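Home | Diary | Longbox index | Swaps | Contact

Sunday, March 20, 2022

Read the whole of the second Skostia run between breakfast and four o'clock, with a break for soup. I had meant to do the bathroom sealant. The sealant is still in its bag on the landing.

I bought the run as a job lot from a shop in Ulley in August and only got as far as the first three issues before putting it in a box. At the time I thought it was dull. I still think the first three are dull. The fourth one is where Uniyal turns up, and from then on it is a different comic.

For anyone who came to the diary through the swaps page and doesn't know the title: Skostia is the name of the city and also the name the hero goes by, which causes trouble in the dialogue. The original Skostia was a harbour pilot called Varn who got his powers from a bell. He dies at the end of the first run. The second run opens 32 years later with the bell missing and the job empty, and the first three issues are mostly people in long coats arguing over whether the job should be filled at all. Uniyal is the girl who has had the bell in her mother's shed the whole time.

I like her a great deal. She is bad at it for longer than these characters usually are. In issue six she tries the tide trick and floods a school. It is brought up again in eight and in eleven, and the family who lost their car are still cross with her in the last issue. Somebody kept a list of what she'd broken.

The costume is less good. Varn's was a plain dark blue with the rope belt. Hers has shoulder pieces that change size from panel to panel, and a collar that the artist plainly got tired of by issue nine, when it disappears. There is no mention of it going. I went back to look for a scene where she takes it off and there isn't one. I prefer her without it.

Wrote to Akash Kandpal about the collar, as he has the reprint, and he says it is still there in his copy all the way through. So it was drawn back in. He is going to scan the pages. He also says the colours are brighter and the lettering has been redone, and that the bell now goes BONG where it used to go DOMM. I am not happy about that.

Had the last of the soup at half past one and read issues ten to fourteen at the kitchen table. Fourteen is the one where she goes under the city to find Varn's boat. It is nearly all silent, 18 pages or so with hardly a balloon on them, and the first time I had it in my hands last summer I flicked past it. It took me longer to read than any of the others. 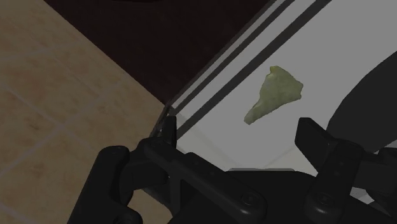 Pramila Khurana thinks I have the boat issue wrong. She wrote this morning after I'd posted my first notes on the run, and her view is that Varn isn't dead in it, that the figure at the tiller on the second to last page is him and not a memory, and that the whole of the third run makes no sense otherwise. I had taken it for a memory because he has the rope belt on and he left the belt on the quay when he died. She says look at the knot. I have looked at the knot. It is tied on the other side from how it was in the first run, which could mean something or could be the same artist who forgot the collar.

I haven't read the third run, so I can't argue. I do not own any of it. Issue one by itself went for 570 at the Prarkotstead mart and I am not paying that for a comic, whoever is steering the boat. There will be a collected edition sooner or later.

The other thing I noticed reading it all together is how little the city guard matter once Uniyal is established. They are the ones who choose her, in issue five, with a good deal of ceremony, though she already has the bell and has been using it. Then they more or less go home. The captain gets one more scene, in twelve, where he tells her she is not following procedure. I would have liked him to be either in it or out of it.

Last issue is fine. It stops more than it ends. The bell cracks, she carries on using it cracked, and there is a page of letters at the back from readers who wanted Varn again. One of them had written in every month, always for the same thing.

Put the run back in its box in order and wrote the numbers on the lid. Issue seven has a loose cover and needs a new bag. I have bags but they are the wrong size, so that is for the week.

Meriem Tazi wants to borrow the lot when I've finished my notes. Told her Thursday. Sealant tomorrow.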